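# Renting a room in Vainio for the winter, which side of the river?

Hello all, I hope this is the right board for it. I'm moving to Vainio in November for a job at Garkine, and I need to find a room before then without being able to come and look more than once.

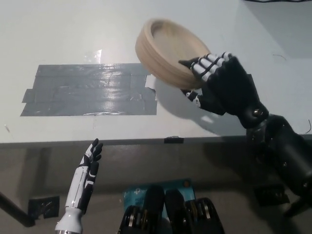 My budget is on the tight side, so I'm after a furnished room in a shared apartment, or a room in somebody's house, and I'd stay until early summer at the least. I've been reading the listings every evening for a month now and they have all started to blur together. The ones near the old harbor look lovely but small. The ones up by the college are cheaper, but I'm 40 and I wonder if I'd be the oldest person in the building by a long way. Then there's the east bank, where every listing says "quiet and well connected," and I can't tell whether that means a real bus or a bus that comes when it feels like it.

Things that matter to me, more or less in order:

- Getting to Garkine (the office by the rail bridge, not the warehouse) by 8 in the morning without a car
- A kitchen I'm allowed to use properly. I cook most nights and I bake on weekends, and I've had a landlady before who counted the onions
- Some shops I can walk to
- Somewhere to put a bicycle

I don't need nightlife. I wouldn't mind a library or a swimming pool, and I'd love a neighborhood where people say good morning. I keep seeing the Wavness building advertised too, with rooms on several floors, and the pictures are very shiny, so if anybody has lived there or knows someone who has, please tell me what it's like once you've moved in. Is it true they charge separately for the laundry room?

Also, is a deposit of two months normal here? One of the east bank places asked for that and I didn't know whether to be worried.

Thank you for reading all this, I know I've gone on a bit.

Perla Arellano

---

**Ulla Koivisto**

Welcome, Perla! I've lived in Vainio for 16 years, on both banks and for one rather silly summer on a boat, so I hope I can be of some use. I'll take the neighborhoods one at a time and then come back to your other worries.

**The old harbor.** This is where I'd live if money were no object. You've got the fish market, two good bakeries, the little cinema, and the long walk out along the breakwater, where you will certainly be told good morning whether you want it or not. The houses are old and narrow and the rooms really are as small as they look. What the listings leave out is the stairs. My room on Cooper's Lane was up four flights, and there was nowhere at all for a bicycle except the landing, where the man below me fell over it twice. He was very nice the first time. Heating in those houses is mixed, so ask whether it's included and ask what month they switch it on.

For Garkine you'd walk. It's a pleasant walk in September and a windy one in January, straight up the quay to the rail bridge. Buy a hat that ties.

**The college side.** Please don't rule it out on account of your age! The blocks right next to the campus are all students, yes, and you'd hear about it in the small hours. But go a few streets back, past the water tower, and it turns into families and retired teachers and people with vegetable gardens. A lot of those houses have a spare room with its own entrance and the owners are often pleased to have a tenant with a job and a bedtime. The number 60 bus starts up there, so you always get a seat in the morning, and it stops practically at the door of the Garkine office. The library on this side is the better of the two, with big windows and armchairs, and the pool is just behind it. The Saturday crowd at the pool can be a bit much, but early mornings are peaceful.

Shops are the weak spot. There's one decent grocery and a bakery that sells out of everything good by ten o'clock. For anything more interesting you come down the hill, which is easy, and then go back up it with your bags, which is less so.

**East bank.** It's two different places, really. The part near the footbridge is handy and rather pretty, with the park and the Sunday flea market, and you can be across the river in no time. The further part, beyond the garden center, is what I'd be careful about. It is quiet, they're telling the truth there! The bus is the 133, and it's perfectly reliable at the hours when people go to work and come home. In the evening it thins out until you might as well walk. If you think you'll want to stay in town for supper or a film now and then, get them to tell you exactly which stop the room is near.

**Your kitchen question.** Say in your very first message that you cook every night and bake on weekends. I used to be shy about it, and I ended up in a house where I was given one shelf and the left-hand burners. People who don't want a cook in the house will simply not write back, and that saves you both the trouble. When you visit, look in the cupboards (ask first, of course) and see whether the oven looks as though anybody uses it.

Two months' deposit is common enough with the private owners on the east bank, and I've paid it myself and had it all back. Don't hand over anything before you've seen the room and met the person, though, and get the paper signed by both of you. Take your own photographs of the walls and floor on the day you move in.

If I had to choose for you, I'd say behind the water tower. But do walk around on your one visit, preferably in the late afternoon when people are coming home, and see where you feel like slowing down. I've picked two apartments that way.

I hope the job is a good one. Come and say hello at the flea market, I'm usually near the plants.

---

**Jouko Rautiainen**

East bank. Rents are lower and you can park a bike anywhere. Never had a problem with the bus but I drive mostly.

---

**Annick Moulin**

I can answer about Wavness, as I was there for a year and a half and only left to move in with my sister.

It's a decent building, and the rooms do look like the pictures, which I can't say for everywhere I've rented. You get a bed, a desk, a wardrobe with a mirror and your own little bathroom, and the kitchen is shared by the people on your corridor. Mine was a friendly corridor. We had soup together when it snowed and somebody always had cardamom. My friend two floors down had a corridor where they never learned each other's names, so I'm afraid that part is luck.

Yes, the laundry is separate. You load money onto a card at the front desk, and you should do it before the evening, when the desk closes and you're left standing there with your wet towels. The bike room is in the basement and locks properly. It's crowded in summer and half empty by November, so your timing is good.

What I didn't love was the noise from the loading yard at the back. The trucks start coming in before six. If you take a room there, ask for the river side, even if you have to wait a couple of weeks for one. The windows are the same but it's a completely different night's sleep. Ask about the oven as well! There's one per corridor, and on ours it was spoken for nearly every Sunday by a gentleman who made pies to sell. Very good pies, I should add, but it did mean that I baked on weeknights.

You'd be ten minutes on foot from Garkine, and you'd pass the covered market on the way home, so supper would be easy.

I agree with Ulla about the water tower streets if you'd like a real house and a garden to look at. I'd only add that the path down from there is steep and they're slow to grit it, so get yourself proper boots in your first week. There's a shoe repair place on Flaltodine Street that sells good secondhand ones, and the owner will put studs in them for you while you wait. He also knows every spare room in that part of town and has opinions on most of them, so I'd go in and ask even if your feet are fine.

---

**Perla Arellano**

Oh, thank you, all three of you, this is more than I got from a month of listings! I've written to a couple named in an ad behind the water tower and put the baking in the first line, as Ulla said. They wrote back the same evening and wanted to know whether I make rye bread. I do, so I'm feeling hopeful.

Annick, I've also asked Wavness to put me on the list for the river side, just in case. The person on the phone was called Kauko Peltonen and was very patient with me. He said a room might come free at the end of the month but he couldn't promise. Do you remember if the waiting list costs anything? I forgot to ask him.

---

**Annick Moulin**

It was free when I was on it. Ring again after a week and remind him, he doesn't mind, and they do go down the list in order but people drop off it without saying so.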